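The Joy of an Almost Empty Room

The owner of Sallwood, a two-room rental studio for movement classes and quiet work, answers the door in socks and is talking before I have my own shoes off. She has strong feelings about floors. "People look at the walls first," she says. "Then they sit down, and for the rest of the day it's the floor they live with!"

When she took the place over, it was full. The previous tenant had left shelving, two desks and a sofa so heavy it had to come out in pieces. She had planned to keep most of it. Then the sofa went, and she spent an afternoon sitting where it had been, looking at the light. "I called my sister and told her I wasn't buying anything. She thought the money had run out."

It hadn't, quite. She had set aside 3,415 dollars for furniture and spent 2,000 of it on paint and flooring instead. The walls are white, "the plainest one in the shop," and she tried five samples underfoot before settling on a pale one with a bit of texture. She carried them home and walked on each one barefoot, then made her neighbors do the same. The neighbors disagreed with her choice – she still brings this up, laughing.

Doesn't a floor that light show everything? "Of course it does, and I love that. If there's a sock on it, you see the sock." Her tidying system, if you can call it one, is built on this. There is one basket in the hallway, and at the end of a session she walks the edges of the room first, then the middle, and picks up whatever cloth has been dropped. Shirts, towels, a scarf now and then. Blue things are the easiest, she tells me, and cream socks are a menace.

She folds what she finds before it goes in the basket, even the towels headed straight for the wash. I ask if that isn't double work. "It's two minutes. And I get to kneel down and be in the room for a bit with no one asking me for anything."

Regulars keep offering her things: a plant, a lamp, a very nice armchair. She has taken the lamp, for the hallway. The second room is next, and she hopes to have it painted by December, same white, though she is wavering on the floor. The samples are out again, leaning by the back door, and before I leave I have walked across all of them in my socks. I liked the darkest one. She wrote it down, but I could tell she didn't agree.

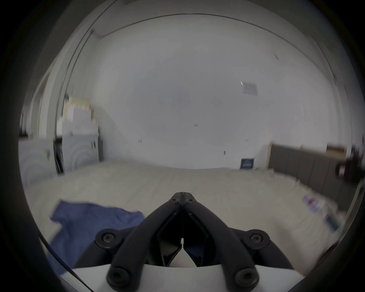 White walls, a pale floor and one blue cloth.

Contact | © 2022 Skekora | Back to top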